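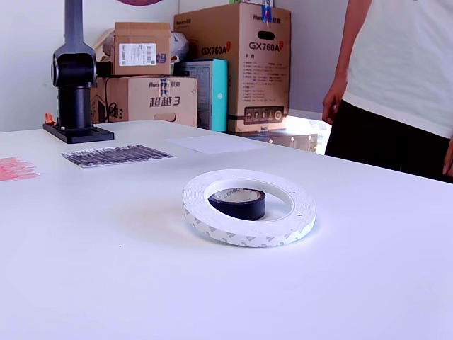
A reader wrote last week that her choir had bought one licence for an anthem, printed thirty more copies from the file, and learned only afterwards that this was not allowed. She asked how to do it correctly next time. I think many choir leaders have the same question, so I write down the way we do it in our choir in Deneck.

Step 1. Count your singers first.
Write a list of everybody who will hold a copy, by voice part. Do not forget the accompanist and the conductor. We always add 2 spare copies, for a new singer or for a page turner.

Step 2. Read the licence line before you pay.
In the Karaki shop it stands under the price, in small letters. "Single copy" means one print for one person. "Choir licence" means you pay once and may print up to the number which is written there. If you see no licence line, write to the publisher and wait for the answer. Keep this answer in a folder.

Step 3. Look at the preview pages.
Check the voicing, the key and the highest note of the sopranos. It is a pity to pay for an SATB piece when you have only three men. Many pieces are offered also in SAB, but under a different order number, and the search does not always show both.

Step 4. Order and download.
Put the number of copies in the box, not in the comment field. The download link comes by email, normally in a few minutes. Save the file at once in two places, as the link works only a short time.

Step 5. Make one test print.
Choose "actual size" in the print window. With "fit to page" the notes become smaller and our older altos complain, with good reason. If your printer cuts the lowest staff, then use "fit to page" after all, but on bigger paper.

Step 6. Print the full set.
Print on both sides and turn on the long edge. A piece of four pages can be printed as a booklet on A3, folded in the middle. For this we go to the copy shop in Drukberg, where the paper is a little thicker and does not fall over on the stand.

Step 7. Number the copies.
Write a number in pencil on the top right corner of each copy and note who has received it. After the concert collect them again, best on the same Sunday, before people go home.

For storing we use Cidano boxes, one piece in each box, with the title on the short side. The receipt and the licence go into the box too, under the music.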